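Ruvholm opens its autumn season of evening courses in Umden

Umden, 10th October. The adult learning house Ruvholm is happy to announce that its new season of evening courses is open for registration. The programme has 57 courses, among them bookkeeping, bread baking, choir singing and four languages. Last season some 900 people from Umden and the villages nearby took part, and we hope to welcome many of them again.

New this year is a cooperation with the publishing house Skelten, which will give all printed course books at a reduced price. A course of 11 evenings costs 279 crowns with the books included. Persons who are studying or who receive a pension pay half of this price.

"Many people tell us that they wanted to learn something for years, but the evenings were always too late for them," says Eoin Hennessy, head of Ruvholm. "For this reason we now start most of the courses already at half past five."

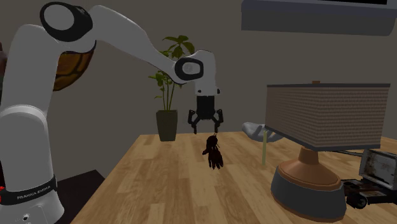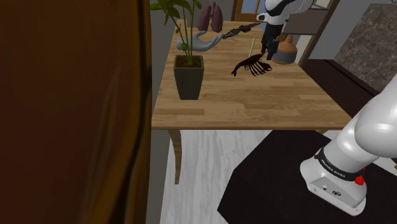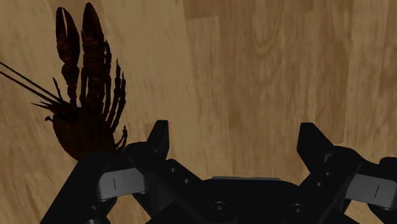

The language courses are led by Agustina Cáceres, who joined Ruvholm in September. She has prepared a short conversation test, so that every participant can find the correct level before the first lesson. The test is free of charge and takes fifteen minutes.

Registration is possible at the front desk or by telephone, every weekday between nine and four. Places are given in the order of registration. If a course is full, we keep a waiting list and we call you when a place becomes free.

Contact for the press: Eoin Hennessy, Ruvholm, Umden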